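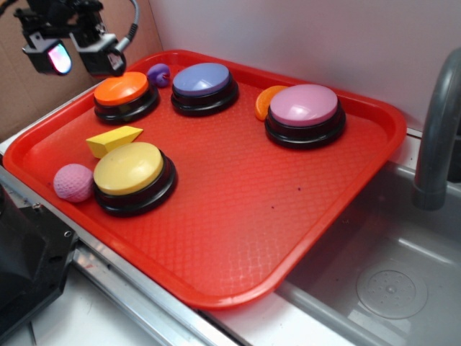 Game Room Checklist, Illstead Community Hall
Checked 6/17/18 by Fergal Heffernan

Exit door: OK. Opens fully, complains loudly.

Extinguisher: OK. Gauge in the green. Tag last signed in April by someone with a doctor's handwriting.

Buzzers and trays: OK. No cracks in the plastic. Small pieces go on the high shelf after play, away from toddlers and Colm Corrigan's dog.

Outlets: FAIL. 2 covers missing by the stage. Also missing in my last 3 reports.

Folding chairs: 12 pulled for bent legs. Please stop putting them back.

Ladder (Bullard): OK. Feet replaced.

Recheck outlets before Thursday quiz.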